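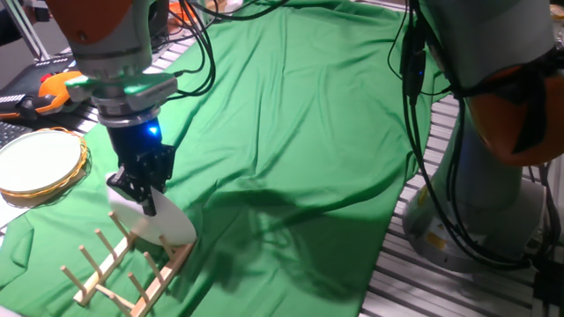
A reader in Landden writes that she has washed up by hand since moving into a flat with no room for a dishwasher, that her glasses come out looking as though somebody has breathed on them, and could we please explain what she is doing wrong without telling her to buy a dishwasher.

We can. She is probably doing it in the wrong order, with too much washing-up liquid, in water that gave up three pans ago. Most of us were taught to wash up by a parent who wanted us out from underfoot, and it shows.

How to wash up by hand

Before you start

Scrape everything. A rubber spatula does it better than a fork and makes less of a racket. Anything with egg or porridge on it goes into cold water straight away. Hot water cooks egg on harder, a discovery most households make once a week.

Pans with burnt bits get an inch of hot water and a spoonful of bicarbonate of soda, and are left alone. Leaving them alone does not mean until the weekend.

Clear the draining side. If last night's mugs are still on it, put them away now, however much you would like to balance things on top of them. We have all seen the tower. We have all heard it come down, too, usually at 52 minutes past ten when the baby has just gone off.

The water

Put the bowl in, run the water as hot as your hands will stand in gloves, and add the liquid last. One teaspoon is enough for a full bowl. If you have a tub of suds that would please a small child, you have used too much, and your glasses will carry the rest of it about with them. That is the breathed-on look, or half of it. The other half is hard water, and for that you want a capful of white vinegar in the rinsing bowl.

The order

Glasses first
Cutlery
Side plates and bowls
Dinner plates
Serving dishes
Pans, last, with a sigh

Change the water when it goes grey. Most people change it once they can no longer find the spoons, and that is too late by some distance.

Never put a sharp knife into the bowl and let go of it. Wash it on its own, blade away from you, and dry it at once.

Rinsing

Opinion is divided on rinsing, and the argument has ended at least one house share we know of. Our old copy of the Noltard household handbook, printed in 1938, calls for a kettle of boiling water poured over the lot, and has a page on how to hold the kettle. A quick dip in a second bowl of clean warm water will do. 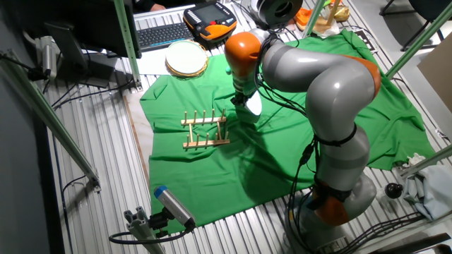
Drying by air is less work than a tea towel and usually cleaner, given what tea towels get used for. The thing that matters is space. Plates should stand upright and not touch. Bowls need to lean forward a bit, or they hold a puddle under the foot and tip it down your sleeve when you lift them. Mugs go upside down, tilted on something if you can manage it.

Wood wants different treatment. Boards and spoons get a quick wash, a wipe, and then stand on edge out of the sun. No soaking - they swell, then split, then get kept for another nine years anyway.

Cast iron is dried on a low ring for a minute and wiped with a drop of oil.

Afterwards

Tip the bowl out, wipe it, and turn it over. Wring the cloth and hang it up. A cloth left in a ball by the tap will be announcing itself by morning. Wash it hot twice a week, and don't use fabric softener on tea towels unless you like moving water from one side of a plate to the other.

Sponges can go in the bin sooner than you think.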